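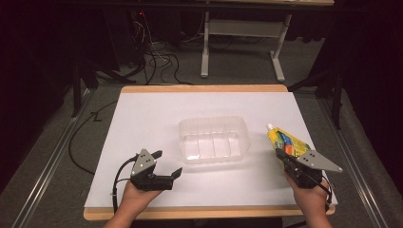 My grandmother kept her recipes in a shoebox, and when she died the shoebox came to me by way of my uncle Imre, who had been using it to prop up a window in Stiltcombe for most of a winter. I'm not mad about it (well, I was for a week or so) but some of the cards on the bottom got damp and the ink went sideways, and so I've spent a good part of this summer trying to work out what she meant.

She wrote in whatever language she was thinking in that day. The soups are nearly all in Hungarian, the cakes are in English, and the pickles go back and forth in the middle of a sentence. There are 32 cards I can read all the way through, and then there's the other pile, which I keep moving from one end of the kitchen to the other like that's going to help.

The one I wanted most was her plum dumplings. I remember standing on a chair at her stove on Fosgate Street, being allowed to roll them in the breadcrumbs, and I remember the breadcrumbs being the whole point, toasted in far too much butter with sugar and a little cinnamon. What I didn't remember was anything about the dough. The card says potatoes, flour, an egg, "salt as for Dénes" and then a smudge. Dénes Kovács was the neighbor across the landing and I'm told he liked things salty, so I went heavier than I would have, and you know what, they were wonderful!

My first batch fell apart in the pot, though. I'd boiled the potatoes peeled and cut up, the way I do for mashed, and the dough just drank flour and never came together. My friend Qistina said to bake them in their skins instead, and rice them while they're still almost too hot to hold, and then leave them alone until they're completely cool. So I did that on Sunday with the radio on and it was a different dough altogether, soft but not sticky, and I only needed a couple of spoonfuls of flour past what the card says.

For plums you want the small dark Italian ones if you can wait for them. They don't really show up here until September, so I used what the farm stand had, which were rounder and a bit too juicy, and I tucked half a sugar cube in where the pit had been. A few of them leaked. I ate those standing up.

I called my cousin Mariann afterward to brag and she said Grandma never used cinnamon in her life, that was the other grandma, and we had a long and happy argument about it that ended up being mostly about a green bathrobe. She's going to look through her mother's things for a second copy of the card. If she finds it I'll type it up properly. In the meantime I've got eleven dumplings in the freezer and I'm starting on the pickles next.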